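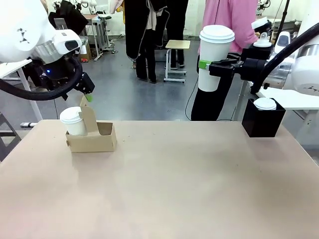
Keeping a Two-Arm Cell Running: Setup and Maintenance Report

Robotics Practice course, final project report
Cell name: Clallis

1. What we were asked to do

Our group was given the two-arm table cell for the term. Other groups in the course wrote the programs that run on it, and ours had the job of setting it up, keeping it in shape, and fixing it when something went wrong. We will admit that this was our second choice of project. By the end we would have picked it first! You learn a cell very differently when you are the one lying under the table with a flashlight, following a cable to see where it goes.

The task the cell runs is drinks packing. Lidded paper coffee cups go into a cardboard carrier, the kind with a handle panel up the middle and a compartment on each side. It sounds easy, and for a person it is. For two arms it means that a cup has to be held firmly enough not to slip and gently enough not to dent, then carried over to a compartment that can slide away if you bump it. All of that puts demands on the hardware, and the hardware was our part.

2. The cell at handover

There are two arms with white housings, one working from each side of a big beige tabletop. Each has a black gripper with green pads on the fingers. Cables run down the outside of the arms, with slack left at the wrist so the joints can turn. The control software is a package called Prolley, which was written by students in earlier years and has a handbook that is good in places and blank in others. The gripper pads are cut from a sheet material we know only by the name on the roll, Enitz.

At handover the cell worked, more or less. The left gripper closed slightly crooked, the right arm stopped now and then with a communication fault, and the last maintenance log had no entries after March. We started a new one. The hour counter in Prolley read 1,656 on our first day, and we wrote that at the top of page one. When we wrote this report it read 2,015.

3. Setup

3.1 Leveling and fixing

We began with the table. A level laid across the top showed it was low toward one corner, so we turned the foot there until the bubble sat in the middle, then checked along both diagonals. Tighten the lock nut after every change, even if you think you will change it again in a minute. We skipped this once and lost a whole afternoon's calibration.

Next we went over the mounting bolts on both arms with a torque wrench. One bolt on the right arm's mount took a good part of a turn before the wrench clicked. We marked every bolt head with a line of paint pen that carries on onto the mount, so a loose one now shows up at a glance.

3.2 Calibration

Both arms have to agree on where the table is. The handbook method is to fit a pointer in each gripper, touch the same marks on the tabletop with each arm, and let Prolley work out the difference. We used 5 marks, one near each corner and one in the center. The first result was poor. We repeated it and got another poor result that was different from the first one, which was actually useful news: a steady error would have meant bad numbers in the software, but an error that moved around meant something was physically loose. The pointer was rocking in the crooked left gripper. We put calibration aside and went to fix the gripper.

After the repair (section 4.1) the same routine gave us matching results on back-to-back runs. There was some cheering.

3.3 Cable routing

We are very proud of the cables. The first layout had them tied close against the arm, neat to look at and terrible in use. When the wrist turned to its limit the cable went tight and pulled on the connector. We retied it with a loose loop, moved the wrist through its full range by hand at low speed, and watched the loop the whole way. It should never go tight and it should never hang low enough to brush a cup. Getting both took many tries and a lot of hook-and-loop straps. Do not use zip ties until you are completely sure, and maybe not then either.

4. Repairs

4.1 Left gripper

The fingers ride on a slide, and the slide was full of paper dust. Cups and carriers shed more of it than we would ever have guessed. With power off and the air supply for the bench tools disconnected, we took off both fingers, brushed out the slide, wiped it with a lint-free cloth and put on a very thin film of the grease the handbook lists. One finger screw turned out to be shorter than its partner, and the finger had been tilting on it. With a matching screw in place the fingers closed parallel.

4.2 Finger pads

Pads wear out and that is just life. The old ones had gone shiny at the tips, and a shiny pad lets the cup turn in the grip. We cut new ones with a steel rule and a fresh blade, cleaned the fingers with alcohol, and pressed the pads on under a clamp overnight. Our first set was cut a little too long and the overhang folded under when the gripper came down close to the table. The second set was cut flush and has held up well.

Changing the pads changes the grip, so the closing width in Prolley needs checking each time. We close in small steps on a spare cup with a lid on it, stop as soon as it lifts without turning, and save that value. A grip tuned on a cup with no lid will be wrong. The lid stiffens the rim, and the bare cup buckles much sooner.

4.3 The communication fault

This one took the longest and taught us the most. The right arm would run fine for an hour and then stop. We swapped the network cable, with no change. We reinstalled Prolley on the control computer, with no change, and had to redo our settings from paper notes (so keep paper notes). Finally we started writing down the arm's pose at every stop, and the pattern jumped right out: the arm was always stretched far across the table. We set it in that pose with the program paused and gently moved the cable by hand. Fault. The connector at the base end had a cracked latch and was backing out a hair whenever the cable pulled.

New connector, a strain relief clamp, a little more slack, and the fault has not come back so far. We spent 4 lab sessions on a part that fits on a fingertip.

5. Routine care

The list we now follow and will pass on to the next group:

Before each run
Wipe the tabletop. Crumbs of cardboard under a carrier are enough to tip it.
Look at the paint lines on the bolts.
Open and close both grippers empty and listen. A dry slide has a faint scratchy sound.
Press both emergency stops and check that each one really stops both arms.
Clear the floor cables from where people walk.

Every couple of weeks
Brush out the gripper slides.
Check the pads for shine and lifted edges.
Move each wrist to its limits at low speed and watch the cable loop.
Run the touch-point check and write the result in the log, good or bad.

Once a term
Torque all mounting bolts.
Level the table.
Back up the Prolley settings to the Badawi drive and print them too.

6. What we would do differently

We changed too many things at once in the first weeks. When the calibration got better after one session, we had leveled the table, tightened bolts and edited a settings file, and to this day we can't say which of them helped. From then on it was one change, one test, one line in the log. It felt slow for a few days and then it felt fast.

We should also have talked to the programming groups sooner. They had been adding little offsets to their code to get around the crooked gripper, so when we fixed it, every one of their programs missed! We now post a note on the cell door listing what was touched and whether positions need to be checked again.

7. Still open

The spare parts box needs another connector and a bag of the correct finger screws. The handbook section on grippers is half rewritten, and the cable section is done except for the drawings. The left arm makes a soft tick near the end of its shoulder travel. It doesn't affect the touch-point check, and we have recorded the sound so the next group can compare. We suspect the cover and not the joint, but we ran out of term before we could take it off.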